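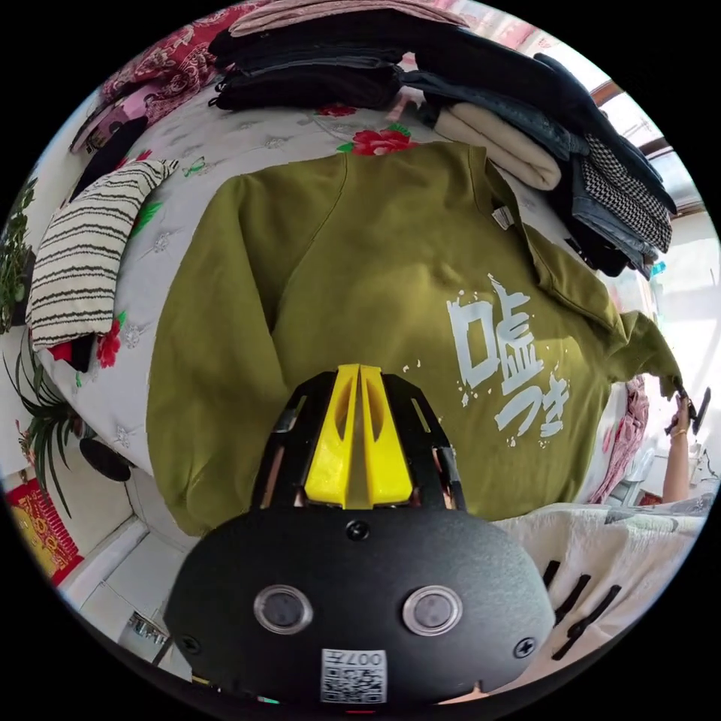 I have folded a lot of sweatshirts in my life, but until this winter I'd never folded one with two plastic fingers. It's hard! You pinch the hem, you lift, and the rest of the shirt slides off wherever it likes. My first try took 215 seconds and ended up looking like a burrito.

I was at it for a good cause, sort of. I'd gone to spend time with the people at Plamov, a small lab that wants robots to handle laundry, and their whole method starts with somebody like me holding the gripper. No robot arm at all. You take the tool in your hand, you do the chore on a real bed in a real home, and the camera mounted on it records what the fingers were up to. Later a computer program called Pan studies the recordings and tries to work out the motions for itself.

The older way, which I also got to try (badly), is to steer a robot arm from across the room with a pair of joysticks. You have to haul the arm to wherever the clothes are, so in practice the clothes come to the arm, and they end up on the same gray table under the same lights. The lab trained an early version of Pan that way. It folded beautifully on the gray table. Then they put a flowered bedspread under the shirt and it kept grabbing for the flowers.

So last October they sent the grippers out to people's homes instead. Bedrooms, mostly, with busy blankets and plants and piles of jeans, daylight coming in from whichever side the window happened to be on. The project got the name Illero, and the goal was 1000 folds. They stopped at 421 good ones, partly because throwing out the bad ones took so long. A fold got tossed if the shirt left the camera's view, or if the person helped out with their free hand (I did this constantly and didn't even notice!).

And was 421 enough? For sweatshirts, pretty much. On beds it had never seen, the robot trained on home folds got the sleeves in and the hem up on most of its tries, and the flowers stopped bothering it. Big prints on the chest gave it less trouble than I'd have guessed. Hoods are still a mess. Anything slippery is a mess too, and it has a habit of patting a finished fold over and over, which one of the team thinks it picked up from the people doing the folding.

I watched it do 5 shirts in a row. It was slow, slower than my burrito on two of them, and I still caught myself leaning forward on every sleeve. Next up for the lab is a second round of home visits under the name Plustar, this time with towels and fitted sheets. I've offered to help with the towels.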